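Facilities Exchange > Floors and Finishes > Carpet tile: how much attic stock should be kept?

Reading time: 5 minutes
Print | E-mail this thread

mikville_facilities wrote:

The Mikville site is preparing its flooring plan for the coming budget year, and we would welcome the views of other members on the amount of spare carpet tile that should be held after an installation. Our second floor has 737 square yards of tile. The installer, Gündoğdu, left us with 5 percent of the order. Our finance office has asked whether that quantity can be reduced at the next installation, given that storage space is charged back to each department.

The spare tile is kept flat, in the original cartons, in a locked room with normal heating. No carton has been opened since last May. Finance considers this evidence that the stock is too large. My own department does not agree, but we have little on paper to support our position.
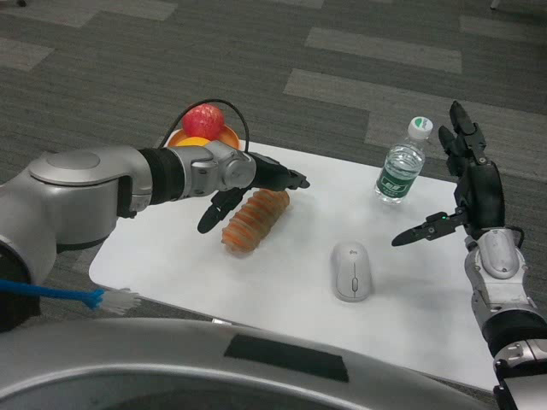
Mikville, second floor. White table, orange bowl, gray carpet.

Any written policy that members are able to share would be appreciated.

northwing_ops wrote:

We hold 2 percent and have never exceeded it. Our practice is to take replacement tile from low-visibility areas, such as under fixed cabinets and behind file storage, and to place the damaged tile there in exchange. This has the further advantage that the replacement has aged at the same rate as the floor around it. A new tile from a carton will often look darker than its neighbors for several months.

I would therefore support your finance office on this point. Space has a cost, and most spare tile is thrown away when the floor is replaced.

Skatgate Property Desk wrote:

We must respectfully disagree with the previous post. The exchange method works for a single coffee stain. It does not work after a leak. Skatgate had a supply line fail above a corridor, and the affected area was far larger than anything we could have recovered from beneath cabinets. The manufacturer had ended the color by then. We were offered the nearest match, from a different dye lot, and the difference can be seen from the elevator.

Our written standard now reads as follows: "Attic stock shall be not less than 5 percent of installed area, from the same dye lot, and shall be labeled with the room numbers served." Departments may request more. They may not request less.
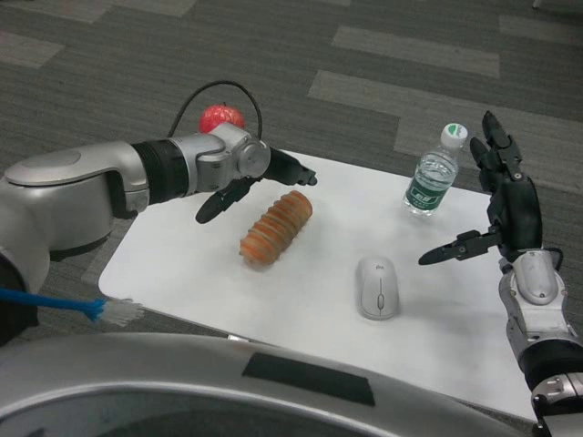 Zübeyde Saraç wrote:

I would question the use of a single percentage for every space. A corridor and a meeting room do not wear in the same way, and a rule that treats them alike will leave one short and the other with cartons it will never use. We set the quantity by traffic class and review it when the lease is reviewed. It takes an afternoon to prepare and has ended the yearly discussion with finance.

I would also ask whether the Mikville floor is laid in one direction or quarter-turned. The answer affects how readily a replacement tile will blend in.

northwing_ops wrote:

The point about leaks is accepted. I would note, however, that water damage on that scale is an insurance matter, and the insurer would normally pay for full replacement of the area. Holding stock against an insured event is, in our view, paying for the same protection twice.

Skatgate Property Desk wrote:

Our insurer paid for the damaged area only. It declined to pay for the undamaged tile on either side, on the ground that a visible difference in color is not a loss. Members should read their policies carefully before relying on coverage. The dispute took 11 months, and we did not prevail.

mikville_facilities wrote:

Thank you to all who have replied. In answer to the question on direction, our drawings call for a staggered layout. I will confirm this with Gündoğdu before our submission is made.

The insurance point had not been raised internally, and I have asked our risk office for the exact wording of our coverage. If adjacent tile is excluded, as it was at Skatgate, I expect to recommend that the present quantity be kept for corridors and the lobby.
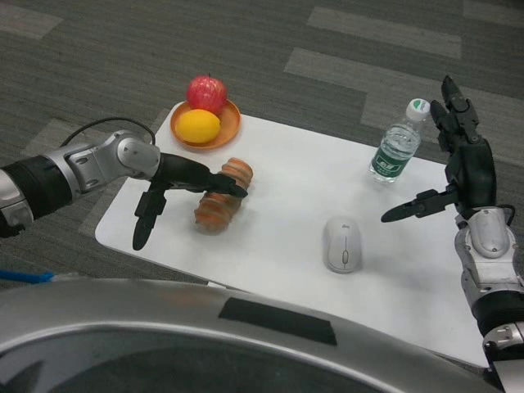 For enclosed rooms, I am inclined to propose the lower figure, together with the exchange method described by northwing_ops. A log would be needed so that exchanged tiles can be traced. We currently use Stala for work orders, and a field for tile location could be added to the existing form.

One matter remains open. Our cartons carry the product number but not the dye lot. If any member knows whether the lot is also printed on the backing of the tile, I would be glad to hear it.

Skatgate Property Desk wrote:

On ours it is stamped on the backing, near one corner. This may vary by manufacturer. I suggest opening one carton and checking the invoice as well.

Contact the moderators | Copyright Facilities Exchange. All rights reserved. | Back to top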